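カテゴリ:自作ロボット > ハンド・グリッパー
返信 8件 シェア 10

手持ちグリッパーで黒い服がつかめない

juvden_kobo
自宅で手持ち式のグリッパーを組んでいます。板は黒、指パッドは紺。タオルは気持ちよくつまむのに、黒い上着になった途端、指先がどこにあるのか映像で追えません。指の開きは80mm、重さは380g。重さは腕が先に音を上げます。

ねじ山三郎
380gで音を上げるのは腕の問題では。

juvden_kobo
104回やってから言ってください。

ikeda_naoshi
パッドを蛍光の黄色にしたら終わる話だと思う。黒い板に紺の指で黒い服をつかもうというのは、忍者の運動会です。

aven2号
色替えには反対。うちは派手な色にしたら、今度は黄色いタオルで同じ目に遭いました。先に照明と露出でしょう。

ikeda_naoshi
黄色いタオルを洗濯から外せばいいのでは。

aven2号
家族の同意が取れません。

juvden_kobo
露出は上げてみました。壁とシーツが真っ白に飛んで、服は相変わらず黒いままです。今の構成はこう。ベッドの上でやっているのは、作業台が3Dプリンターに占領されているからです。
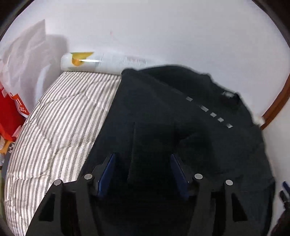

で、パッドの角度も迷っています。今は先へ行くほど内側に寄る形で、薄い布の端を拾うには悪くないのですが、厚い折り目だと浅くくわえて逃げられる。平行に直すと板から作り直しで、先週の自分に謝ることになります。

ねじ山三郎
板はそのままで、パッドの根元にくさびを挟めば角度だけ変えられる。2mmくらいから試して。あと黒い板に銀のねじ頭は、位置の目印として案外使える。黒染めのねじに替えたりしないように。

juvden_kobo
昨日、黒染めのねじを注文しました。

ikeda_naoshi
返品しよう。パッドは黄色で。

aven2号
まだ言うか。指先だけ白い線を一本入れる、で手を打ちませんか。

juvden_kobo
くさびと白線でやってみます。ねじは引き出しで眠ってもらいます。

関連スレッド
・シリコンパッドの接着がすぐ剥がれる
・靴下を裏返せるハンドを作りたい
・共同工房のレーザー加工機、予約の取り方
・Wuvovisのサーボ、異音の切り分け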